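Allell: two-arm bench cell, toolbox lid set
README, revision 2
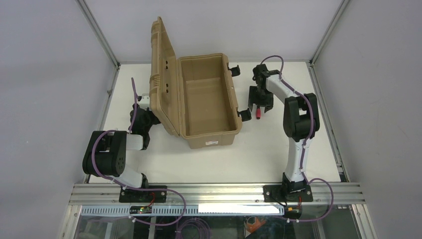 What is in this repository

Recordings, configuration files and the small amount of code needed to replay them, from a two-arm cell built in a shared workshop. The task family is opening and closing a hinged toolbox. One arm handles the lid, the other works near the latch side. Both arms are driven by leader arms held by a person, so every trajectory is teleoperated and none is scripted.

The set holds 2385 episodes. An episode runs from the moment both arms report the ready pose to the moment the operator presses the foot switch. Episodes without a switch press were dropped.

Cell

The arms stand on black base plates bolted to a single aluminium extrusion rail along the near edge of the table. A common rail was chosen after the first version of the cell, which had separate feet and needed a new base-to-base calibration whenever someone leaned on the bench. The plates are bolted to the rail. Do not loosen them unless you intend to redo the calibration in full (see below).

The tabletop is white and the enclosure walls are pale grey. White cable tray with slots runs in front of the rail. Cables along the arms are purple and are held with white ties. Leave the ties as they are on the upper links: the slack loop above each gripper is needed at full wrist rotation, and shortening it pulled a connector out of the left arm during early trials.

The enclosure frame was cut and assembled by Hauke Ostermann. Drawings are in frame/ as DXF. The drawings do not include the front panel, which was sized by hand after the frame was up.

The toolbox is a tan plastic one with two black latches and a ribbed lid. It is used empty throughout. The small white label on the front of the body was left on. It is useful for checking which way round the box has been placed, and the pose estimator in tools/ will perform worse on a box without it.

Directory layout

episodes/ one folder per episode, five-digit index
calib/ base-to-base and camera-to-rail transforms
config/ joint limits, gripper limits, controller gains
frame/ enclosure drawings
tools/ replay, trimming, pose estimation
notes/ build log, unedited

Each episode folder contains:

joints.csv time, joint positions and velocities, both arms
grip.csv time, commanded and measured gripper opening, both arms
view.mp4 fixed camera
meta.json task variant, operator initials, outcome flag, calibration version

Time in all files is seconds from the start of the episode on the controller clock. The video is aligned to the same clock by a lookup table in meta.json. Do not assume a constant frame interval. The camera drops frames when the disk is busy, and these gaps have not been filled.

Task variants

open_left: left arm raises the lid, right arm waits on the latch side
open_both: right arm releases the latches, left arm raises the lid
close_left: left arm lowers the lid from open
close_both: left arm lowers the lid, right arm presses the latches home

In the open variants the left gripper goes behind the lid as it comes up and supports it from there. An earlier method, pinching the lip of the lid, marked the plastic and slipped too often to be worth recording.

The outcome flag is set by the operator at the end of the episode: 1 for done, 0 for failed, 2 for doubtful. Saqib Rind went through the doubtful ones afterwards and resolved most of them. Those that remain are still marked 2 and should be left out of any success rate.

Calibration

Base-to-base calibration uses a printed target clamped to the rail. Run tools/calib_pair.py, move each arm to the listed poses by hand, and accept each one at the prompt. The result is written to calib/ with a new version number. Old versions are kept and each episode names the one it was recorded under.

The February episodes used calibration v3, which has a known offset in the right arm wrist of some 2 mm. The joint data are correct. Only Cartesian poses derived from them are affected. A corrected transform is supplied as v3b.

Replay

tools/replay.py drives both arms from joints.csv at 200 Hz. Start with the speed factor at its lowest setting and the table clear. The script checks joint limits but does not check one arm against the other, and the toolbox must be placed by hand to match the start pose in the video. Replay is open loop. The lid will not always follow.

Known problems

Reflections from the overhead lights fall on the cable tray and move with the time of day. Crop the lower part of the video before training if this matters.

Gripper opening reads slightly high on the left arm when closed. The zero was never corrected, so that all episodes stay consistent.

Both arms share one supply. A hard stop on one arm can show as a short dip in velocity on the other.

close_both has far fewer episodes than the other variants and a poor success rate. The far latch is difficult to reach without touching the lid.

Licence and contact

Code under MIT, recordings under CC BY 4.0. The controller board design comes from the Hernimach project and carries its own licence, copied in config/.

Build: Hauke Ostermann, Tariq Gondal
Recording: Giorgia Zuccaro, Saqib Rind
Maintainer: Shabnam Mengal. Please report faults through the issue tracker and include the episode index and the calibration version.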